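Workshop notebook, scoreboard and sound bench
2024-11-21

Back from Derkamberg late last night with a sore neck and a boot full of cable, so I'm writing this up over a second mug of tea before I forget which fault belonged to which box. The short version is that the watch party went ahead, the crowd seemed very happy, and the sound on the big screen was behind the picture for most of the first half. I could hear people noticing! You get the goal on the screen, a cheer, and then the commentator gets excited all over again a moment later.

We had the feed from the arena coming in on the Pledeno receiver, then out to the screen processor, with the sound split off early and sent to the hall speakers through the old Pravura mixer. I'd set the delay on the mixer at 79 milliseconds, which was right when we tested on the bench here with the small screen. On the big screen it was nowhere near. I ended up standing by the bar with the clapper clip running on my phone during the warm-up, nudging it up a bit at a time, and then ran out of warm-up. At half time I got another go and settled on 164, and after that it looked fine to me from the back of the hall and from the side where the families sit.
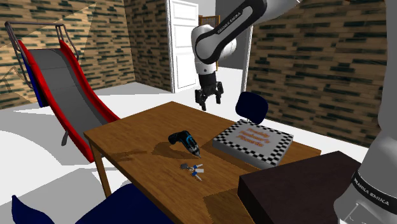
What I think happened (and I'd be glad to be put right by anybody who knows that processor better than I do) is that the motion smoothing had been left on from the film night. It adds a couple of frames, and then there's the scaling on top of that. I didn't dare switch it off with the hall full, as the menu blanks the screen for a few seconds whenever you leave it, and I could just imagine the goal we'd miss. So the figure of 164 is only good with smoothing ON. If you turn it off, measure again from scratch, please, and write the answer on the tape on the lid.

Second thing, the crowd microphones. The idea was lovely: pick up our lot singing in the hall and send it back to the arena so the players would hear it over the tannoy at the restart. It did work, for one song. Then somebody at the far end must have opened our return in the speakers that feed our own feed, and we got that hollow ringing that climbs and climbs. I pulled the fader down and left it down. Next time I want a proper gate on those mics and a mix coming back to us without our own crowd in it. I've asked for this before, I know, but I'll go on asking.

Third, the McGrath horn. Still flat. I had the back off it this morning and the diaphragm has a hairline split near the rim, so all the fiddling with the pressure I did last week was wasted effort. I've put a dab of silicone on it and left it face down on the shelf over the radiator. Please don't sound it until tomorrow, however tempting it is (you know who you are). If the dab doesn't hold we'll have to buy a new diaphragm, and I'd sooner have a spare in the drawer anyway before the cup tie.

Bits to put right before the next one:
3 long XLRs with dodgy ends, tied with red tape, in the blue crate
2 batteries for the handheld that don't hold a charge past half time, so chuck them
gaffer tape, we're down to the stub of a roll
a longer lead for the bar television, which was on a different feed and running ahead of everybody else, so the people buying crisps knew the score first

That last one caused more grumbling than the sound did. I'm inclined to split the bar set off our own receiver next time and have the whole building be late together.

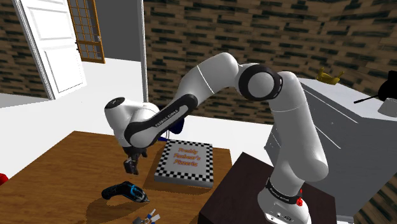
Added underneath in green pen: please don't split it off the receiver, the Pledeno drops its picture if you hang two screens off one output, we found that out in the spring. Take it from the second output on the processor and it'll match the big screen without any messing about. Also the smoothing setting is saved per input, so check it on the input we use for matches, not the film one.

Right, thank you, that's very useful and I'd forgotten all about the spring. I'll try the second output on the bench this afternoon with the clapper clip, smoothing on and then off, and put both numbers on the lid.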